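Indoor air and respiratory outbreaks: what a ventilation survey measures

Home / Health / Respiratory infections

Kieran Crabtree has spent most of his working life in plant rooms. He surveys ventilation for Workico, and since the last winter wave of respiratory infections his work has moved from office towers to day centers, clinics and care homes. We spoke by phone on a Sunday, between two site visits in Bunting.

His starting point is the carbon dioxide reading. "It does not detect a virus," he said. "It tells you how much of the air in a room has already been through somebody's lungs. If the number climbs all morning and never levels off, the supply is too low for the people in there."

A survey at a Bunting day center covered 52 rooms. In 20 of them the supply vents had been closed by hand, mostly to stop drafts. Crabtree reopened them and logged the rooms again for 2 weeks.

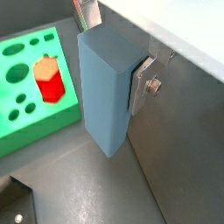

Masks and air

Asked whether better ventilation could replace masks during an outbreak, Crabtree was cautious. "They deal with different distances. A mask works at the source, face to face. Ventilation lowers what builds up across the room over an hour. I would not trade one for the other on a ward with active cases."

He is also wary of portable filter units bought in a hurry. The rated flow on the box is usually the top fan speed, and staff turn the fan down once the noise starts to bother them. His reports list the flow at the setting people will tolerate - often a good deal lower.

"Put it where air can reach it," he said. "I find them behind curtains and under desks."
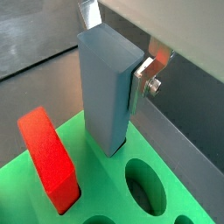

Gray block at a green board.

The clinic in Givel had a different fault. Its air handler was running at 100 percent recirculation overnight, and the timer had drifted, so the first patients of the morning were breathing the previous day's air. The fix was a new schedule: outdoor air on at 5 a.m., two hours before opening. No equipment was replaced.

"Check the clock before you order anything," Crabtree said.
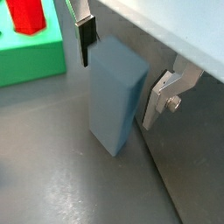
What comes next

Workico is now writing up the Bunting and Givel surveys for Fleltar, which manages both buildings. The report is due in September. It will give supply rates room by room, with the carbon dioxide logs attached, but no estimate of infections avoided. Crabtree said the case records were too thin to support one.

He would like sensors left in place through the winter, with the readings shown on the wall of each room. "People open a window when they can see the number," he said. "Then they close it when they get cold, and you can see that in the log too."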